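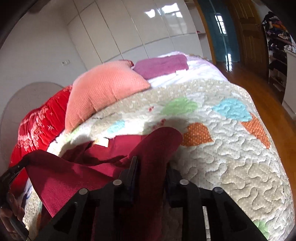
4. Grasp check and replay (soft items)

Do this section after the time sync in section 3 and before you train anything. It covers loading a hand-held session into Alterance, marking where the jaws close, and replaying the track on the arm. Bedroom sessions are used throughout – cloth on a quilt is the hard case, boxes and cups are easier and you can skip 4.3.

You need:
- Alterance installed, Bakden driver running
- one finished session folder, copied to local disk (not the network share, playback stutters)
- the gripper calibration file from section 2
- arm parked, e-stop in reach, if you are going as far as 4.5

4.1 Load the session

1. Open Alterance. Session > Add folder. Pick the top folder, not the video folder inside it.

2. Wait for the green tick beside Pose, Width and Video. All three. If Width stays grey the calibration file is missing or has the wrong name. Copy it in again, hit Rescan.

3. Set Object type to Soft. Default is Rigid and it does not remember your last choice. Yes we know.

4. Scrub to any closed grasp. Both finger pads should be in view with fabric between them. Pads hidden under a flap of cloth are OK for a few frames, the tracker carries over.

5. Check the round screw caps on the finger brackets are picked up. Each one gets a small yellow ring in the overlay. A ring that jumps off onto the bedspread means the threshold is too low, go to 4.2.

NOTE: Busy bedding is fine for pose. Stitching, dots and coloured patches all give the tracker something to hold. Plain white sheets and glossy doors are the problem – see 4.6.

4.2 Fix the finger tracking

1. Settings > Perception > Fingers.

2. Raise Cap threshold in steps of 4. Wait for the preview to redraw between steps, it is slow.

3. Turn on Ignore reflections if the room has shiny wardrobe doors, mirrors or a polished floor.

4. Draw the mask over anything fixed to the gripper that isn't a finger. Phone, bracket, cable. Dark glass picks up reflections and the tracker will chase them. The mask is saved per gripper so you only draw it once, unless you move the phone.

5. Press Re-run fingers. Short sessions take a minute or two.

CAUTION: Do not press Re-run all. That throws away your pose edits aswell, no undo.

4.3 Mark the close point

With rigid items the width signal drops and stops dead, and Alterance finds the close point by itself. With cloth it keeps creeping as the fabric squashes, so the auto marker lands late. Move it by hand.

1. Open the Width graph under the video.

2. Find the knee – the spot where the fast drop turns into a slow one. That is first contact.

3. Drag the blue marker to the knee. Hold Shift for single frames.

4. Drag the red marker to where the line goes flat. That is full grip.

5. If blue and red are more than 500 ms apart, tick Slow close. The planner will then stretch the close instead of snapping shut.

6. Look at the video at the red marker. Layers matter. If the pads have caught the bedspread along with the cloth, set Grasp quality to Mixed. Don't delete it, Mixed clips are used for the negative set.

7. Tag the item. Use the short list (towel, blanket, clothing, cloth other). Can't tell what it is? Cloth other. Please don't invent new tags, they break the Hindico export.

NOTE: Dark cloth with deep folds often comes back with holes in the depth estimate. Leave them. Filling is done at training time and filling twice makes the fold edges mushy.

4.4 Send to the planner

1. Select the clip, then Plan > New from clip.

2. Pick your arm profile. Hamada is the one for the bench arm. Hamada-long is for the extended wrist, do not mix these up.

3. Set Surface to Compliant for a bed or sofa. This lets the planner go slightly below the surface estimate so the pads can press in. On Hard it stops short and closes on air.

4. Set Press limit to 40 percent to start with. Go up later if grasps slip.

5. Press Solve. Green path = reachable. Orange = reachable but close to a joint limit. Red = no.

6. For red, try Shift base before anything else. People move a hand-held gripper in ways the arm can't, mostly low and angled in from the side of the bed. Shift base fixes roughly half of them.

7. Still red – mark it Vision only and move on. It still counts for perception training.

4.5 Replay on the arm

CAUTION: Clear the work area. Stay behind the line whenever the arm is enabled. Compliant mode does NOT make the arm safe to touch.

1. Put a folded quilt or similar on the bench, thick enough that the pads can't reach the bench top.

2. Lay the cloth on it in a loose heap. No need to match the clip fold for fold.

3. Bakden > Connect. Status light goes steady.

4. Set Speed to 50 percent. First run is always slow, no exceptions.

5. Press and hold Run. Let go and the arm stops.

6. Watch the close. If the pads skid over the top of the cloth, stop, raise Press limit one notch, re-solve, run again.

7. Press Keep or Discard. If you close the window without choosing, the run is lost.

8. Bakden > Disconnect before you reach in.

4.6 Common problems

Pose drifts when the gripper lifts
Usually the view has filled up with blank wall or cupboard door. Trim the clip to end sooner, or turn on Loop closure and re-run pose only.

Pose jumps at a doorway or window
Exposure change. Set Smoothing to Medium. High hides real movement so leave it alone.

Whole track is mirrored
Left and right finger swapped in calibration. Redo section 2 step 6. Don't flip it in the viewer, that only flips the veiwer.

Width never reaches zero
Normal with thick fabric. Zero means the pads are touching, and here there is cloth in the way.

Planner says "surface not found"
Bedding is too bunched up for a flat fit. Draw the surface box by hand over the smoothest part near the grasp, then Solve again.

Video fine, graph blank
Time sync didn't run. Back to section 3.

When every clip in the session shows Checked, go to section 5, Export.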